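23rd June

Oral history workshop, Venurico strike recordings. Present: Zuzanna, Dörte, Mattes, me for the first hour.

Second pass over the tapes from the Teuber plant dispute. The box list gives 77 cassettes. Mattes has the first batch transferred and checked against the paper log. Side B of tape 2 is mislabeled: the log says shop stewards' meeting, but it is a long interview with a woman from the packing hall, name not given at the start. Dörte thinks she is the same speaker as on tape 31. Left as "unidentified, packing hall" until someone has listened to both.

Transcription rules, agreed again because we keep drifting:
– Keep dialect words as spoken, gloss in square brackets.
– Names of foremen stay in the working copy and come out of the reading copy.
– "The union" is ambiguous on half of these tapes. Mark whether the speaker means the local or the head office where it is clear, otherwise leave it alone.

Zuzanna went through the Flakitz leaflets for dates. The leaflet calling the second walkout gives 527 members voting in favor. The minute book has the vote but no figure. Will cite the leaflet only, and say so in the note.

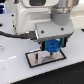

The piece rates are still a mess. Three speakers give three different rates for the same job, and I suspect two of them are talking about the rate after the settlement. Dörte is making a table by year and department. Ludger Böttcher has the old pay slips from his father and will lend them for scanning, but wants them back before the end of June.

Consent forms: one outstanding, for the Tredudon interview. Wrote to the daughter again. Nothing from that tape goes into the bulletin article until she answers.

Borghild asked for the draft article at 115 lines. It is well over. The section on the canteen boycott can move to the web version, and the long quotation about the night shift needs trimming – Zuzanna to suggest where.

To do next: tape 31 against tape 2, new labels for the second box, order more archive sleeves.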